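Getting started with the Nornton bench arm: workshop tips

Posted in Workshop by Simin Safavi

The Nornton arm kit costs £335 and comes with the arm, a base, a power supply and a year of the Cevala practice software. I have had one on the bench since December. These are the things I would pass on to anyone buying it for light sorting and fetching jobs.

Clear the bench first. The arm reaches further than you expect, and a mug left at the side will be found. The kit weighs very little, so bolt the base down or clamp it to a board at least 20 mm thick. Double-sided tape does not hold.

Do your practising in Cevala before you switch the real arm on. It loads with a plain table and coloured cubes, and you can get it wrong as often as you like. Start with one cube and one target. Leave the speed at 5 until you are getting the same result every time, then put it up a step.

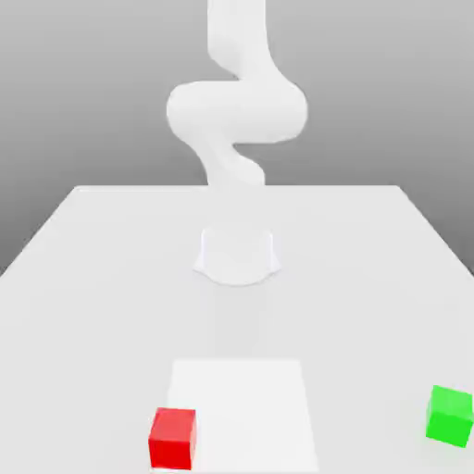 Save each routine under a new name. Cevala overwrites without asking, and I lost an evening's work that way. Put the cube colour in the file name as well, or you will be opening all of them to find the right one.

When you move to the bench, mark out the drop area with masking tape. A square a little bigger than the part is enough. If the arm keeps stopping short, check the bench height setting before you touch anything else. Mine was out by the thickness of a cutting mat.

Wipe the joints with a dry cloth. Do not use spray polish near them. Sawdust is the main trouble in a wood shop, so cover the arm with an old pillowcase when you are sanding.

Wahyudi Latuheru wrote in to ask about the Zuveck arm, which sells for £830. I borrowed one for a weekend. It is quieter and the cable is longer, but the instructions are poor and spare parts have to be ordered from abroad. For putting screws and offcuts into trays I would not pay the difference. If you need to lift anything heavier than a tin of paint, look at neither.

The Cevala licence runs out after the first year. Renewal is done through the Nornton account page, under Extras. Export your routines before the date, as you cannot open them once it has passed.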